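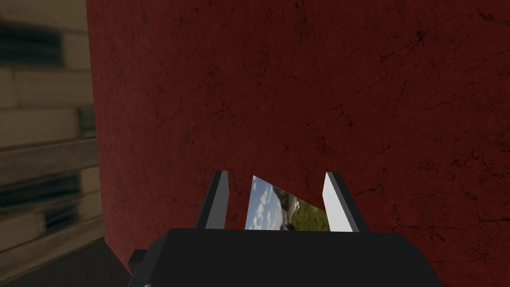 *4 min read*

# Hairline cracks in old plaster - fill, prime, paint dark

Quick one, I've got primer drying in the next room. People keep asking how to get a deep color onto an old plaster wall without every tiny crack showing through. Dark reds are the worst for it. Dark green is close behind. White hides a lot, oxblood hides very little.

This is for hairlines only. If you can get a coin into the gap, or one side sits higher than the other, stop. Different job. Same if the crack is growing. Pencil a small tick across each end, write the month next to it, and leave it alone for a season. I ticked mine in October and they hadn't moved by the time it was warm enough to paint.

## Stuff you need

- Flexible filler, the fine surface kind. I use Dridisen, the small tub
- A filling knife, the bendy sort, and a wider one for skimming
- Old utility knife or a painter's tool with a point
- Sanding sponge plus 200 grit paper
- Dust mask. Wear it
- Vacuum with a brush head
- Bonding primer, tinted (more on that below)
- A work light you can move
- Damp rag, bucket, drop cloth

If the house is old enough to have lead paint, test before you sand anything. Test kits are at the hardware store. If it comes up positive, don't dry sand, look up the rules where you live or pay somebody who's certified.

## Tap the wall

Knuckles, all over, from the top down. Solid sound, fine. Hollow or drummy sound means the plaster has let go of what's behind it and filler won't fix that. You'll need plaster washers or an adhesive to pull it back first. Mark hollow spots with tape.

Do this before buying paint. I did it the other way round in the hallway and the can sat in the basement for a year.

## Find the cracks

Light flat against the wall, pointing along it. Overhead light off. Cracks you never noticed will jump out. Pencil a light line next to each one, not on it.

Some will be in the paint only. Scrape a bit. If the line dissapears with the paint layer, it's old brittle paint and you need to sand back and skim that patch. If it carries on into the plaster, open it.

## Open them up

Feels wrong, do it anyway. Run the point of the knife along the crack and make a shallow V. Shallow. You want enough width for filler to grip, no more. Go a little past each end of the crack.

Fine webby patches, where the lines all run into each other - don't open every one. You'd be there till spring. Scuff the whole patch and skim over it.

Then vacuum. Then damp rag. Dust in the groove is the main reason filler pops out later.

## Fill

1. Dampen the groove with a brush. Damp, no puddles.
2. Press filler across the crack, then pull the knife along it.
3. Leave it very slightly proud. It shrinks.
4. Let it dry properly. The tub says 2 hours, my back bedroom says overnight.
5. Sand with the sponge, light on again, check, fill again where it sank.

Second fill is nearly always needed. Don't skip it just because it looks ok at noon with the curtains open.

For the webby areas, wide knife, thin coat, let it dry, another thin coat at right angles to the first. Feather the edges out further than you think. Finish with the 200 grit and a very light hand.

## Prime the whole wall

Whole wall, corner to corner. Filler drinks paint differently than plaster does, so if you only spot prime you get dull patches exactly where you worked. On a dark red they look like damp stains.

Get the primer tinted. Selvaraj Siriwardena at Wijesinghe (the paint counter, back of the store) mixes mine gray for deep reds and I've never gone back to white. Saves a coat, sometimes two.

## Paint

Matte or flat. Anything with a sheen will show the repair when the sun comes round. I used a Wudurska flat in the front room and it was nice to roll but it marks if you lean a chair on it, so think about that in a hallway.

- Cut in one wall, roll that wall, then move on
- Keep a wet edge, don't go back into half dry paint
- Short nap roller, 9 inch
- Mix all your cans together in a bucket first so the color matches

Expect three coats. It will look terrible after the first. Streaky, pinkish, blotchy. Keep going, and keep the room at an even temprature while it dries.

## If you want it to look old

Fair enough, some people like the cracked look. Then do less. Fix anything loose, prime, and leave the finest lines alone. Habibur Jayawardena did his dining room at Galtlow that way with a mottled red glaze over a darker base, rubbed back with a rag, and it suits the place. Do a test board first. Glaze goes blotchy fast if you stop halfway across.

## Cracks that come back

Same spot, same line, within a few months? The wall is moving. Rake it out, bed mesh tape in the filler, skim wide. If it comes back through the tape too, get someone to look at the structure before you spend more on paint.

Right, second coat. I'll add the bit about ceilings when I've done mine.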